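双腕機の左グリッパだけ通信が落ちる

投稿:Rania Filali

Rimitz の双腕機を床置き物の片付け用に動かしています。左グリッパの制御器だけが稼働中に通信断となり、腕が保護停止に入ります。右では一度も起きていません。

環境は次のとおりです。
グリッパ:Ollus 製平行開閉型、左右同型
ケーブル:通信と電源の複合、手首から外出し
制御周期:20 ms
タイムアウト:連続6周期の無応答で停止

発生条件ははっきりしません。腕を下げて床付近へ寄せ、手首を内側へ回したときに多い印象があります。ログには「tool bus timeout (L)」が残るだけで、電圧低下の警告は出ません。再起動すると復帰し、長いときは12時間ほど問題なく動きます。

困っているのは停止時の挙動です。通信が切れたグリッパは最後の指令を保持するため、物をつかんだままになります。前回は布製の袋をつかんだ状態で止まり、肩の保護停止を解除した瞬間に腕が少し下がって袋を引きずりました。けが人はいませんが、復帰手順として正しいとは思えません。

試したことは、コネクタの挿し直し、制御器のファームウェア更新、終端抵抗の確認です。いずれも効果はありませんでした。作業姿勢はこのような感じで、ケーブルは左右とも手首の外を回しています。
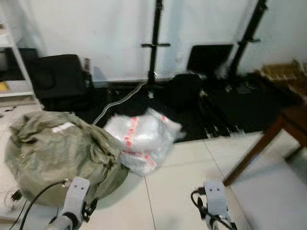

Victor Were からは、まず左右のケーブルを入れ替えて、故障がどちらに出るかを見るようにと言われました。右に移ればケーブル、左に残れば手首側のコネクタか制御器、という切り分けです。明日やってみますが、入れ替える前に記録しておくべき値があれば教えてください。また、保護停止からの安全な復帰手順についても意見をいただけると助かります。

投稿:Philomena Breathnach

記録するなら、バスのエラーカウンタ(CRC と無応答を別々に)、発生時の手首3軸の関節角、グリッパ電源電流の3点です。停止後に読むとカウンタが初期化される版があるため、常時ログに書き出してください。

CRC エラーが先に増えてから無応答になるなら、シールドの接触不良か信号線の半断線が疑わしいです。CRC がゼロのまま突然無応答になるなら、電源線の瞬断で制御器が再起動している可能性を見ます。電圧警告が出ないことは否定材料になりません。当方の Rimitz では監視点が腕の根元にあり、手首より先の瞬断は検出できませんでした。

当方で同じ症状が出たときは、ケーブルの曲げ半径が原因でした。固定点がコネクタに近すぎ、手首を回すたびに根元だけが曲がっていました。外被に傷はなく、導通試験も静止状態では合格です。手首を端から端までゆっくり往復させながら測って、ようやく抵抗値が跳ねました。固定点を14 cm 後ろへ移し、ケーブルを新品にしてからは再発していません。

復帰手順について。
・非常停止を押し、人が可動範囲に入る前に駆動電源の遮断を確認する。
・腕を機械的に支える。ブレーキの保持だけを当てにしない。
・つかんだ物は下から受け、グリッパの手動解放で外す。
・人が範囲外に出てから電源を戻し、低速で退避姿勢へ移す。

物をつかんだまま保護停止を解除するのはやめてください。解除時の沈み込みは、ツール側の負荷設定が実際と合っていないときに起きます。通信断で負荷設定が初期値に戻っていないかも確認が必要です。

投稿:Clodagh Duggan

うちも左だけ落ちたことがあります。タイムアウトを延ばしたら止まらなくなりました。原因は調べていません。

投稿:Philomena Breathnach

上の方法は勧めません。瞬断が残ったまま検出だけが遅れ、その間グリッパは古い指令で動きます。切り分けが済むまで設定値は変えないでください。

投稿:Rania Filali

8月8日(水)追記。左右のケーブルを入れ替えたところ、停止は右に移りました。外したケーブルは手首側コネクタの根元を曲げたときだけ電源線の抵抗が上がります。CRC エラーはゼロのままでした。予備を Bhardwaj に発注済みで、届くまでは運転を止めています。負荷設定は、通信断のあと確かに初期値へ戻っていました。こちらは別件として Rimitz に問い合わせます。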